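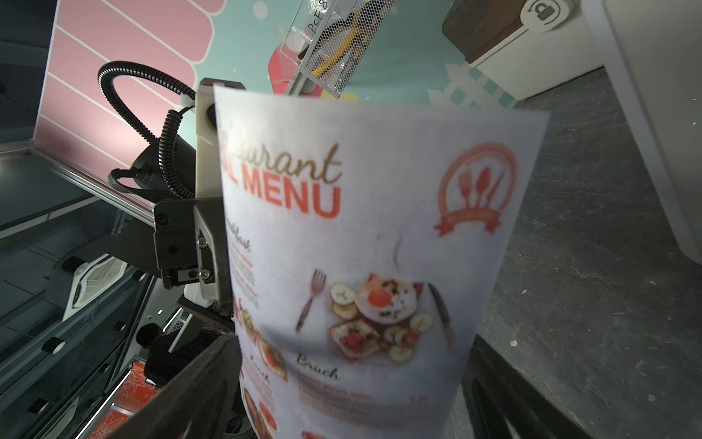 早午餐菜单的正面，标题下方是煎蛋、香蕉片和吐司的插图。

唐海燕（Haiyan Tang）约我上午10点见面，地点是Lumbao的工作间。她做小型餐饮空间的墙面和纸品，菜单、桌牌、外带袋都接，墙面图案也自己画。工作间在Kulidach老街后面，一楼印东西，二楼放样品。我到的时候她在二楼翻一叠打印稿，说先坐，水自己倒。

我们谈的是Benider，一套给早午餐小店用的布置方案，包括墙面、桌面和一份菜单。菜单的文字由罗威娜·马格拉亚（Rowena Maglaya）写，她在Uvel开过六年早餐店，店转出去以后开始替别人写菜单、定菜品结构。她比约定时间晚到了一会儿，所以前半段主要是唐海燕在说。

唐海燕先讲墙。方案里的墙分几块，一块是粉白条纹，挨着它的是薄荷绿底，绿底上有浅色的插画，再往下接白色栅栏。她说最早只有条纹，客户看了觉得像理发店。

“他说得没错，我自己贴上去看了也觉得像。但是条纹我不想全拿掉，就缩到一块板上，旁边换成绿的。绿底压得住，粉色就不那么跳。”

栅栏是后来加的。她原本想画一排树篱，画了几稿都显得闷，叶子一多，墙就往前压，小地方受不了。栅栏有空隙，空隙里露出底色，看着松快。尖头的木条在上面，下面是横竖交叉的格子，往墙角的方向越来越小，有一点透视。

“透视这个东西我犹豫过。你坐的位置一变，它就不对了。可是全画成平的，两面墙接在一起会很硬。后来我想，客人也不会拿尺子去量，有那个意思就行。”

栅栏的图案按每幅67厘米宽出稿，裁切时左右各留一点余量。唐海燕说尺寸是印刷机定的，她没得挑。换一台宽的机器可以少一条接缝，但那台机器在Uvel，来回运送要多等几天，印坏一幅又得重新排队。她宁可在楼下印，接缝自己对。

我问接缝难不难对。她说条纹最难，差一毫米都看得出来；栅栏反而好办，接缝放在木条边缘，顺着白边走就藏住了。转角她没有让图案硬折过去，两面墙中间立了一根铝柱。

“纸折过去，角上迟早起白边。手蹭、椅背蹭，那个位置最先坏。立一根柱子，两边的图各自收住，以后换一面也不用动另一面。”

墙脚和桌面相接的地方压了一条浅灰色的金属边。这一条是装的时候临时加的，设计稿上没有。唐海燕说早餐店的桌子一天要擦很多遍，抹布总会带到墙根，面包屑也往那里跑，缝不封起来，一两个月就能看出一条脏线。

说到桌面，她去楼下拿了一块样板上来。桌面用的是灰色石纹，纹路里有淡淡的白色，还有一点铁锈似的棕色。她选了三种灰，前两种太冷，和绿墙放在一起像医院走廊。带锈色的这一种稍微暖一些，撒了咖啡粉也不太显。

“老板们都喜欢白的，白的拍照好看。我每次都劝。草莓酱、番茄酱、蛋黄，早餐全是带颜色的东西，白桌面到下午两点就没法看了。”

我问有没有劝不动的。她说多的是，劝不动就做白的，钱是人家出。

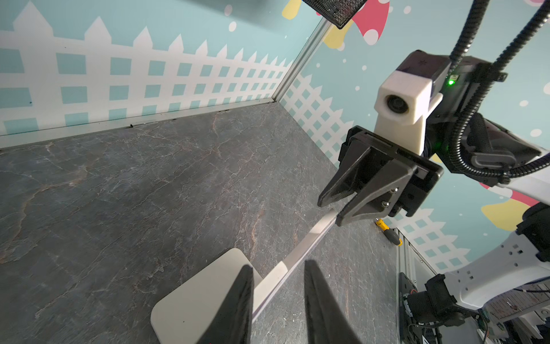
灰色石纹桌面与栅栏图案的墙面，两面墙在铝柱处相接。

蓝绿底色上的小白点是她女儿先提出来的，当时八岁，说栅栏外面应该下雪。唐海燕觉得早餐店下雪有点怪，试着点了几个，发现大块底色确实不那么空了，就留了下来。点的疏密是手工排的，没有用软件自动铺。自动铺出来的点太匀，远看像布料。

蘑菇也是手画的，红伞盖，白圆点，放在栅栏上方和边上。我问早午餐店为什么画这种蘑菇，会不会有客人觉得不合适。

“有人问过，说红的带点的不能吃。我说墙上的都不能吃。”她停了一下，又说，“不过我后来跟罗威娜讲好了，菜单上不出现这个蘑菇，墙归墙，菜单归菜单。小孩子会指着问这个有没有卖，店员不好答。”

马格拉亚就是这时候上楼的。她带了两份旧菜单，是她自己店里用过的，边角磨得发毛，其中一份背面有铅笔算的账。她把旧菜单摊在样板上，说先看这个，再看新的，就知道为什么新的要这样排。

她的旧菜单是一张对折的厚纸，早餐在左，饮料在右，早午餐写在背面。开店头两年，点早午餐的人很少，她以为是菜不行，换了好几次，后来有个熟客吃了一年多才问她，你们还有早午餐啊。

“他从来没翻过背面。我站在柜台后面想，那我前面换的那些菜都白换了。”

所以Benider的菜单把早餐和早午餐都放到了正面。标题在最上面，餐厅那个词用金棕色的手写体，下面一行MENU是橙红色的粗体大写。标题右边是圆形的珊瑚红标志，里面有叉、勺、刀的剪影，下方一条飘带。唐海燕说标志她画得很快，一个下午就定了，时间都花在手写体上，那个金棕色在屏幕上和在纸上差得很远，印出来不是发绿就是发黑。

标题下面的盘子是马格拉亚要求画的。盘里有煎蛋、切片的香蕉，还有铺了红色水果的吐司，左边一把粉色的叉子，右边一把深色的刀。她的理由是，不识字的客人也能点菜。她说的不识字包括四岁的孩子，也包括没带老花镜的人。

“你指一下图，我就知道你要什么。我那时候店里有一半的早餐是用手指点出来的。”

叉子为什么是粉的，两个人的说法不一样。唐海燕说是为了呼应墙上的条纹。马格拉亚说初稿里刀叉都是深色，叉子压在边上很重，看着像要把盘子叉走，她提了意见才改的。唐海燕说那也是她改的。

菜单一共改了14稿。前面几稿改结构，后面几稿几乎都在改字。马格拉亚写菜名很短，一道菜一行，说明也只有一行。她反对在菜名里写形容词，什么阳光、慵懒、田园，一概不要。她认为客人早上进店，很多人还没醒透，看到长句子会直接问店员，店员就要把菜单再念一遍，写了等于没写。

“写鸡蛋、面包、番茄。炒的还是煎的，写清楚。几块钱，写清楚。够了。”

我拿起一份样张看，发现插图下面那个栏目标题拼成了Bruch，少了一个n。左边那一栏里的Brunch是对的。我指给她们看，马格拉亚先笑了，唐海燕没有笑。

“我知道。印完才看见的。”唐海燕说。那一批样张已经裁好，她没有重印，留着试尺寸、试颜色，正式的文件已经改过来了。出错的原因也不复杂，那个标题是最后一晚重新排的，旧的字框删掉以后她手打了一遍，两个人都只校对了菜名和价格，没有看标题。

马格拉亚说，开店的时候她也印错过，把橙汁的价格少印了一个数字，照那个价卖了三个星期。“印了就得认。客人拿着菜单跟你说就是这个价，你怎么讲？”从那以后她校菜单从下往上念，价格先念，标题最后念。这次她只念到一半，电话响了。

我问现在校对的办法有没有改。唐海燕说改了，打印出来贴到楼梯口，上下楼的人都看，过一夜再送印。马格拉亚说她还是从下往上念，但是手机关掉。

纸也换过一次。最初用的是亮面的，灯一照反光，客人要把菜单斜过来才看得清。现在的白纸稍薄，拿在手里会自然弯一点，立不太住，所以店里如果想把菜单立在桌上，需要另配底座。唐海燕不推荐立着放。桌子小，一个底座占的地方可以放一杯咖啡。

左下角那几张圆形的小菜图，橙色和红色的，她们到现在也没谈拢。马格拉亚觉得太小，看不出是什么，占着地方。唐海燕觉得那一角没有图会塌下去，整张纸的重量都在上面。我问最后谁说了算，唐海燕说客户。客户看完说都挺好。

关于费用，唐海燕愿意讲一部分。一套墙面图案的打印和裁切，不含安装，报价是1,379元，菜单另外按张数算。安装费要看墙，新墙便宜，旧墙要先铲、先补，有时候补墙比图案还贵。她遇到过店主为了省这笔钱，直接往旧瓷砖上贴，到了八月整幅往下滑，半夜打电话问她怎么办。

“我说你先别撕，让它滑。撕了就真没了。”第二天早上她过去，用灰刀一点一点起下来，救回一大半，缺的那块补印了一幅。颜色有一点差别，店主在前面放了一盆植物。

马格拉亚不太关心墙。她说墙好看是应该的，客人第一次来会看墙，第三次来就只看有没有位子、咖啡烫不烫。但是她承认，绿墙前面坐着吃饭确实舒服。她原来那家店是黄墙，她自己刷的，刷完一个星期就后悔了，又舍不得再花钱，一直看了六年。

我问她还想不想再开店。她说不想，五点起床的日子过够了。过了一会儿她又说，如果开，只卖早餐，十一点关门，早午餐也不做了，菜单一张纸，一面，背面空着。

唐海燕问她背面空着干什么。

“给我算账。”马格拉亚说。

两人接着讨论下一版要不要把饮料移到右栏。马格拉亚用铅笔在样张上画了一条线，唐海燕说这条线太靠外，裁的时候会切掉，让她往里挪。楼下有人喊印好了，唐海燕下去看颜色，我们就谈到这里。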